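About Sketunura

We're a small software company, and we like it that way. Sketunura started when Bríd Keogh and Cormac Heffernan were sharing a desk (a very narrow one) at a packaging firm and spending most of their lunch hours complaining about the same thing. The arms on the floor were good. The cameras were good. The programs in between were a heap of scripts that only one person understood, and that person had moved to another city. They thought they could do better, they handed in their notice in May, and by the end of that summer they had a first planner that could move two arms past each other without either one having to stop and wait.

These days there are 5 of us, and what we make is the layer that sits between seeing and moving. Our customers bring their own arms and their own grippers, and quite often their own strong opinions about both, and we give them the software that decides what goes where, which arm should go get it, and what to do when the thing in the gripper isn't sitting the way the model thought it would. The main product is called Bekis. It takes in camera views from several angles, keeps a running picture of the table, and hands out short plans to each arm that get thrown away and rebuilt many times over the course of a task. Around it there's a set of tools for replaying a run, which we call Plitby, and we'll come to that further down the page.

What a working day looks like

People who visit us tend to expect something shinier! Most of our testing is done with everyday objects on a plain cloth, and we're very fond of it. Tape, dish racks, trays and boxes will teach a planner nearly everything it needs to be taught about slots, rims and round things that would like to roll away.

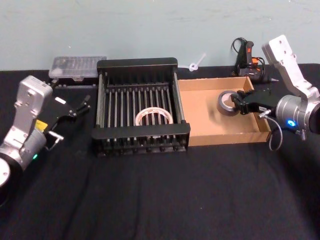 Two-arm sorting work in Bekis, with the duct tape in the right gripper and the masking tape in the rack.

Tape is a favorite of Hằng Ninh's, and she runs perception for us. A roll has a hole in the middle, so the depth reading in the center belongs to whatever is behind it, and a lot of software will happily decide that the roll is two objects, or a very strange bowl. Stand the same roll on its edge and it has a completely different outline. Put it behind a row of thin black rods and most of the outline is gone. Hằng has been working on partly hidden objects for as long as she's been with us, and her rule is that the system should keep believing in a thing it can only half see, and should say how strongly it believes, so that the planner can choose to take another look before reaching in. That number travels with the object all the way through Bekis, and you can read it at any step. We think that's one of the nicest parts of the whole product, and we'll talk about it for as long as you let us.

Asmaa Kabbaj looks after control, down at the level where a plan turns into joint motion. She came to us from elevator maintenance software (a better background for this than you might guess, she'll tell you, with all that stopping smoothly at exactly the right height). Her part of the code deals with the last inch before contact, when the arm should slow down, and the first inch after letting go, when it should back out along the path it came in on and leave the neighbors alone. Cables come into it too. A loop of cable hanging under a wrist takes up room that doesn't appear in the arm's own model, and Asmaa added a simple allowance for it that customers can set per arm. It went into release 3 and it's been the most requested explanation in our support mail ever since, so there's now a proper page about it in the manual.
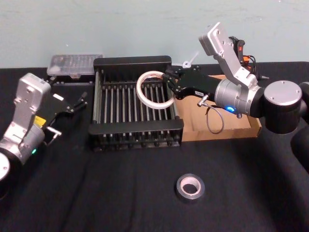
Fionnuala Ní Chonaill joined us last, and she's the reason you can make sense of a run after it's over. Plitby records every camera view, every plan, every discarded plan and every gripper command on one timeline, and lets you drag back and forth through it until you find the moment where things started to drift. Before Plitby we did this by opening several log files side by side and muttering. Fionnuala had done a long stretch in film archives before she took up programming, and she brought an archivist's stubbornness about labeling things properly. Our own test library has 1,262 runs in it now, all named the same way, all searchable by object, by arm and by what the planner was trying to do at the time. You can pull up each attempt at setting something round into a slotted rack, from every viewpoint we recorded, and go through them one after another with a cup of tea.

We play that library back against each new version of the perception code before it leaves the building. If a view that used to be read correctly is suddenly read wrong, the release waits. This has made us late a few times, and our customers have been very kind about it.

How we work with people

We'd rather have a few customers we know well. A new project generally begins with a long call, and then we ask you to send us the awkward objects, the ones your present setup gives up on. Boxes arrive here full of clips, lids, hose ends and bottle caps, and it's always a cheerful morning when one gets opened. We try them under our own cameras, and then we write back with a plain report on what Bekis could place and what it couldn't, along with the Plitby recordings, so you can go through everything yourself before you've signed anything.
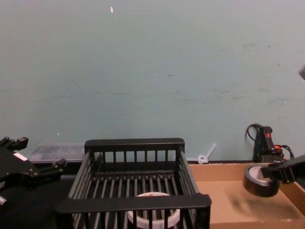
Viewpoint matters a great deal at this stage. A camera set high gives a good map of the table and tells you very little about what's under a rim, and a lower one gives you the front of a rack in fine detail and hides half of what's behind it. Bekis will work with either, and it's happiest with both. If you're only able to mount one, we'll help you pick the spot, and Hằng has been known to sketch the answer on the back of a packing slip and mail it.

Our longest-running customer is Ó Ceallaigh, a family business that packs kitchenware, and they've put up with us since the very first planner. Much of what we know about racks we learned from them. They sent us a list of 86 small complaints after their first trial, neatly numbered, and Bríd pinned it up beside her desk and worked down it. The last one was crossed off on 8 July 2023, and we closed early and went out for dinner.

Coming to see us

Visitors are welcome, and so are students, and so are people who are simply curious about how two arms share one table. Write to Cormac through the contact page with a couple of dates that would suit you, and let him know if there's an object you'd like to bring along. The coffee is decent. Parking is behind the building, through the second gate, and you'll need to ring the bell twice.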